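Week 6 handout -- collecting demonstrations for a learned policy
Notes by Hsiu-ying Leung, from Lakmal Weerasinghe's lecture. Reading: Idholm chapters on imitation, skip the proofs.

Recap. Policy = mapping from what the camera sees to what the hand does. No reward this time. Only examples. So the examples are the whole game -- bad examples, bad policy.

What counts as one example (an "episode"):
start pose, task, end pose. One task per episode. Trim dead time at both ends. If you drop the item and pick it up again, keep it, tag it "recovery". Don't delete recoverys, last year's group did and their policy froze after every miss.

Numbers for the Ovcombe set, clothes handling only:
recorded 3,037
kept after checks 2,963
Target was 2,000 so we're over. Most rejects = lost tracking, a few with a thumb over the lens.

Variety. Lakmal's main point, wrote it on the board twice. Different homes, different beds, different light. Same shirt on the same table 500 times teaches the table. Vary:
- garment (dark, light, thick, thin)
- surface, plain and patterned
- where the garment starts and how it's lying
- time of day, curtains open or shut

Hard cases. Black cloth: seams and folds barely show, so the policy can't tell one layer from two. Striped covers: stripes bend where the fabric bunches and can look like an edge. Windows: glass blows out to white. Get all of these in the set on purpose, tag them.

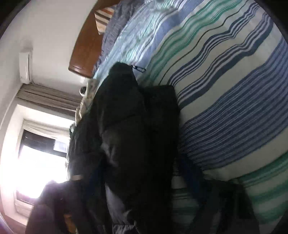 Fig. 1. Dark garment on a striped bedspread, window overexposed. Tags: dark, pattern, glare.

Labeling: one short sentence per episode, plain verbs. "Fold the jacket" ok. "Handle item" not ok. Two people label, a third settles it if they dont match.

For next time: each pair brings 6 episodes, at least one recovery. Upload to the Milholm folder by 9th December.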